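# Two-Arm Bench Cell, Bottle Handling – Equipment Notes

Listed under: Benches and Cells / Small Parts
Supplied as: table, two arms, rail, raised platform, setup visit
Replaces: part of a shift, according to the brochure. See below.

We stock the Prumberg bench cell because customers ask for it. We also get asked whether it will do what the sales sheet says, so this page runs longer than most of ours. Small translucent bottles on a wood top are the kind of work it gets bought for. 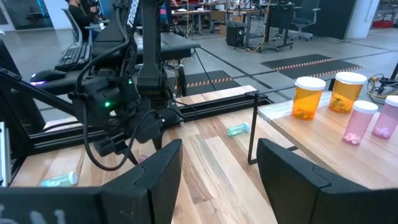
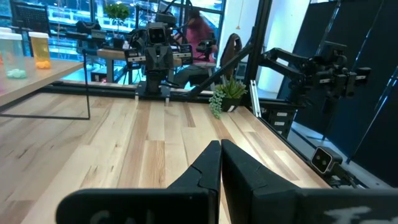
## What it does

It picks up a light bottle, moves it and sets it down. With a patient person teaching it, it will stand up a bottle that has been placed on its side. The two arms can share a job, one holding while the other works, and that is the part worth paying for if any of it is.

The sales sheet talks about "hands-free sorting." We would drop the first word. Somebody has to teach every move, and somebody has to be close by when a cap rolls to a spot the arms can't reach.

## Figures

| Item | Value |
|---|---|
| Picks per shift, maker's figure | 3,000 |
| Picks per shift, Jurkbridge trial | 1,235 |
| Service interval | 2,000 hours |
| Practice runs per new bottle shape | 20 minimum |

The gap between the first two rows is the one to look at. Jurkbridge is a small packing room that ran the cell through September on its own stock. Their count includes stops, restarts and the time spent putting bottles back where the arms expected them. The maker's figure leaves all that out – we asked.

## What changes for the people at the bench

The Jurkbridge packers were told they would get the dull part of the job taken off them. They did get less reaching. They also got a new dull part, sitting near the machine and waiting for it to need something. Two of them said they preferred the old kind. One likes the teaching work and would not go back.

Pay did not change when the job did. If your operators are going to teach, check and clear faults, write that into the job before the crate arrives. Dalgleish handles installation for us and will ask who the trained person is on each shift. "Whoever is free" is a bad answer and they will tell you so.

Noise is low. Wrist strain went down, going by what the packers told us, though a month is short and we would not put a number on it.

## Before you order

- Measure the bench with the arms at full reach, then add room for a chair and a person.
- Plan the cable runs early. There are more cables than the drawing suggests.
- Bring your own bottles to the demo, including the awkward ones. See-through plastic deserves extra time.
- Ask for the stop count along with the pick count.
- Wipe-down is by hand. Bare wood tops are fine for trials and wrong for anything that has to be kept clean to a standard.

## Not included

Finger pads wear and are sold in pairs. The Udent soft pad fits with the adapter plate, and holds small round bottles better than the stock pad in our hands. Monitors, desks and seating are yours to supply. Training past the setup visit is billed by the half day.

Returns accepted on unopened pads only. The cell itself can be rented by the month, and for a first try we suggest you rent.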